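Floltent 50 Portable Ice Maker: nine months on

Reviewed by Ga-eun Tak

We bought the Floltent 50 in October, ahead of a hot summer and a freezer that was already full. It replaced a Cifuentes countertop unit that started leaking from the base and wasn't worth repairing. I paid full price for it and have used it most days since.

The setup was simple. Stand it upright, leave it for a few hours before switching it on, rinse the tank and throw out the first two batches. The manual covers this on one page, in very small type. There is no plumbing. You fill the tank from a jug up to the line and press the one large button.

The first batch takes 9 minutes in a cool kitchen. On a hot afternoon it took noticeably longer, and the pieces came out thin with a wide hollow in the middle. They melt fast in a tall glass. For an esky they are fine if you bag them and put them in the freezer overnight, where they harden up properly. The machine itself is not a freezer. Ice left in the basket melts back into the tank and gets used again, so don't fill it before bed and expect ice at breakfast.

Noise is the main complaint in our house. The fan is steady and easy to ignore, but the drop of each batch into the basket is loud on a stone benchtop. A folded tea towel under the feet helped. The old Cifuentes was quieter and slower.

Cleaning is a chore. There is a self-clean cycle, which only moves water through the lines. You still need to wipe the basket and tank by hand, and the drain plug is underneath at the back, so the unit has to be moved to the edge of the sink. I do it every week with diluted vinegar. The rubber plug is stiff and I expect it will be the first part to go. Pisell, the shop I bought it from, sells spares for $7.

The scoop is too shallow and I stopped using it. A Sinon flour scoop we already had does the job better. The lid window scratched in the first month from ordinary wiping.

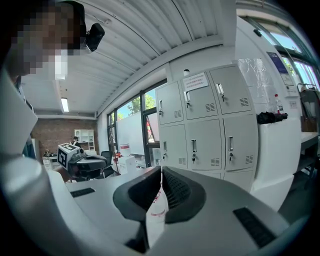
A white paper bag with faint pink and red markings.

For bagging ice, use freezer bags with a proper zip. Thin sandwich bags split at the corners once the ice sets.

The label claims a service life of 3,000 cycles. I have no way of checking that and haven't kept a tally. So far it has faulted once, showing the low water light with a full tank. Draining and refilling cleared it.

I would buy it again for summer and for parties. For a couple of drinks on a weeknight, a decent set of trays costs less and takes up no bench space. Ours goes back in the cupboard over winter, drained and with the lid propped open so it doesn't smell.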